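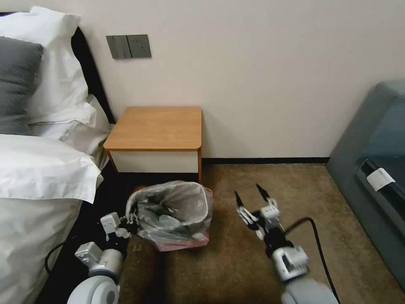
Liner trial, bedroom size baskets

23/07/2024

Sheet 9 in the liner folder. Wing-yan Hsu asked me to write up the Limoda liners before anyone orders more, so this is the write-up, and she won't like it.

The claim on the Limoda carton is that their film is thinner than Todley's and just as strong. I have read that sentence on every carton of everything we have ever bought. Thinner I can confirm with the gauge. Just as strong depends on who is pulling and which way. Their own sheet gives one number for tear and doesn't say if it was taken along the roll or across it. Along the roll, fine. Across it, our strips let go early and kept going once they started. A nick near the seal runs straight down the side.

What was done: 39 liners from one carton, hung on small baskets, loaded with the usual mix (tissues, cardboard tubes, a few damp paper towels), left overnight, lifted out by the rim. Same load for Todley. I did the lifting myself both times, which Wing-yan will point out, and she is right. I knew which was which. The next round should be done by somebody who doesn't.

Results so far:

Slipping off the rim: Limoda worse. The cuff creeps inward when the load settles. Pulling it further over the rim helps, but then there's less bag left to tie.

Bottom seal: no difference I would defend.

Smell: the Chiang scented ones were also on the bench, and I can't judge anything once that carton is open. Moved to the hall cupboard.

Opening: both bad. Licking your fingers is not a method, please stop writing it on the sheets.

Cost. The Julari rep says switching pays for itself by September. His figure assumes 2,000 liners a month and no double bagging. We double bag all the time with the thin ones -- I did it twice this week without thinking about it. Put that back in and the saving mostly goes away. I asked how many they had tested to get the strength number and was told "extensively."

Carton 209 has a crease running the length of the roll. Could be storage, could be how they wind it. Set aside, don't use it for the tear strips.

To do
Repeat the cross-roll pull with fresh blades in the cutter. The old blade leaves a ragged edge and could be making Limoda look worse than it is.
Ask Limoda which direction their tear figure refers to.
Get Wing-yan to relabel the rolls and keep the key.

Not ordering until the second round is in.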